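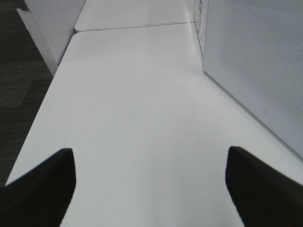
The gripper over the long white tables used by the Hillcombe robotics class.

HILLCOMBE STUDENTS TO PUBLISH ROBOT ARM RESULTS, MISSES INCLUDED

Class report will list every attempt at a kitchen task

HILLCOMBE, July – The summer robotics class at Hillcombe will release a full record of its student project this month, including the attempts that did not work. The class spent the term asking a plain question: can a robot arm taught by beginners use an ordinary kitchen appliance well enough to be worth the trouble?

The short answer from the people who ran the project is "not yet, and we would be careful about anyone who says otherwise."

"I have sat through a lot of student robot demos," said Jordan Sowerby, who teaches the class. "The arm does one nice thing, everybody claps, and then somebody turns it off quickly. I wanted to know what happens on the tenth try, and on the fiftieth. So did the students, once they got over wanting the applause."

The project, which the students named Drerna, ran 216 attempts at a single job: reach a microwave on a table, find the dial, and turn it to a set point. An attempt was scored as a pass only if the dial ended up where it was supposed to be and no person touched the arm or the microwave along the way. Getting close did not count. Neither did a good turn in the wrong direction, a rule that was argued over at length and kept.

Three student teams took part. Each wrote its own instructions for the arm, and each had to hand them to another team to run. Sowerby said this was the least popular part of the course and the part he would keep if he had to drop everything else.
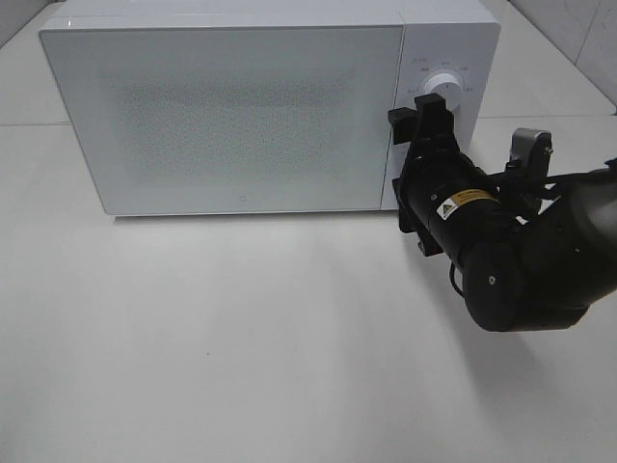 A dial is harder than it sounds. A person turning one makes small corrections by feel and hardly notices. The arm has to come in at a usable angle, close on the grip without shoving the appliance back across the table, and then turn without slipping off. Teams that planned for the first of these often had no plan for the other two.

The students also learned to distrust their own good runs. One team reported early on that it had the task solved. When the microwave was shifted a little to one side before the next session, the same instructions stopped working, and the team asked for its announcement to be taken off the class page. The announcement is staying up, with the later results printed under it.

The report makes no claim that the work will help people at home, save anyone time, or lead to a product. Sowerby turned down a suggestion that this release call the project a breakthrough.

"It's a class," he said. "They learned how to measure something and write down what they got. If a company wants to tell you its robot can cook dinner, ask how many times they tried it and who moved the plate."

The class will hold two open sessions for families and local residents at the Pisovthorpe building. Visitors may pick where the microwave goes before each attempt, within reach of the arm. Seating is limited and the runs can be slow, so visitors with small children may prefer the morning session, which starts at 10 a.m. The second begins at 2 p.m. There is no charge.

The best written account of a failed attempt will receive the Mousavi Prize, given by the class for the first time this year. There is no prize for the highest score.

Copies of the Drerna report, with the scoring sheets attached, will be available at both sessions. Teachers who want to repeat the test with their own students may ask at the Hillcombe front office for the rules and a blank scoring sheet.

Press contact: Jordan Sowerby, Hillcombe summer robotics class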